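Caring for Tables and Other Hard Surfaces in the Home
Household Advice from the Balham Home Skills Centre

The Centre receives many enquiries about marks on tables, worktops and sideboards. The guidance below has been prepared by our Household Advice team for general use. Residents should always consult the manufacturer's instructions first, as some finishes require special treatment.

Before you begin

Clear the surface completely and remove loose crumbs with a soft brush or a dry cloth. Grit left on the surface will be dragged across it during wiping and is a common cause of fine scratches. Test any cleaning product on a hidden area, such as the underside of the rim, and leave it for 40 minutes before judging the result.

Everyday cleaning

Add one teaspoon of washing-up liquid to 500 ml of warm water. Dip a cotton or microfibre cloth into the solution, wring it out well and wipe in long, overlapping strokes. Follow with a second cloth rinsed in plain water, then dry with a third. Cloths should be washed at the end of each day and hung up to dry fully. Fabric softener should not be used on microfibre.

Water rings and heat marks

White rings on waxed or varnished wood are usually caused by moisture trapped in the finish. Leave the table overnight in a warm, dry room before attempting any treatment. If the ring remains, place a clean cotton cloth over it and pass a barely warm iron over the cloth for a few seconds at a time, lifting it often to check progress. Dark rings have generally reached the wood itself and are best referred to a furniture restorer.

Sticky residue

Labels and tape often leave adhesive behind. Soften it with a little cooking oil on a cotton pad, wait ten minutes and lift it with the edge of an old plastic card. Metal scrapers are not recommended on any finish. Wash the area afterwards with the everyday solution, as oil attracts dust.

Gloss and painted finishes
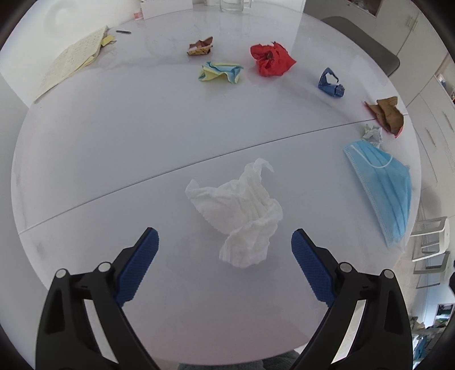 Gloss finishes show smears more readily than matt ones and should be dried as soon as they have been washed. Avoid scouring powders, cream cleansers and the rough side of a sponge, all of which dull the shine permanently. On a white top in two leaves, dirt shows first along the dark line of the join, and a crumpled tissue is too blunt to reach into it. Use a soft, dry toothbrush along the gap, then wipe with a cloth folded to a narrow edge. Water should never be poured or sprayed directly onto a join. Extending tables should be opened once a month so that the inner edges can be wiped.

Spills

Blot first, working from the outside of the spill towards the middle. Ink, turmeric and beetroot should be dealt with at once, particularly on pale surfaces. Do not use bleach on wood, or mix it with any other product.

Further help

Printed copies of this sheet are available from reception. Questions about antique or valuable pieces may be addressed to Aliki Rallis, Household Advice Officer. The next furniture care session takes place in August and places should be booked in advance.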